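The Trakita Bake-Off

My cousin Hậu Lương talked me into entering the Trakita Show pastry comp in December, when it was hot enough in the pavilion to melt a brick. I do pies. I have always done pies. What I got given, out of a hat, was croquembouche.

"It's only profiteroles with ambition," said Hậu, who was safely in the scones section and could afford to be funny.

I practised for 16 nights straight in my tiny kitchen at Otlow — custard, choux, caramel, burnt fingers, more custard. My neighbours stopped answering the door. Mum had a plate of collapsed ones in the fridge and another in the laundry, and she still rang to ask if I'd put enough vanilla in.
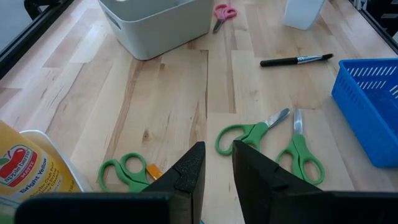
Green-handled scissors on the wooden tabletop.

On the day, I had bench 9, right beside a woman called Maldonado who'd won at Cledura two years running and brought her own sugar thermometer in a velvet pouch. Her tower went up like a church. Mine went up like a fence after a flood, and I was snipping baking paper into collars to hold the bottom row in when my caramel seized.

"Chuck a splash of water in and go again," she said, not even looking over. "You've got time."

So I went again! I got the last puff on with my tongue between my teeth and the whole thing leaning a bit towards the toilets, and then the judge came along with her clipboard and walked around it twice.

"Who taught you custard?" she asked.

"My mum," I said — and blow me, I nearly cried.

Maldonado got the ribbon. I got a highly commended and a voucher for flour, and Hậu ate half the tower in the car before we'd even reached the highway.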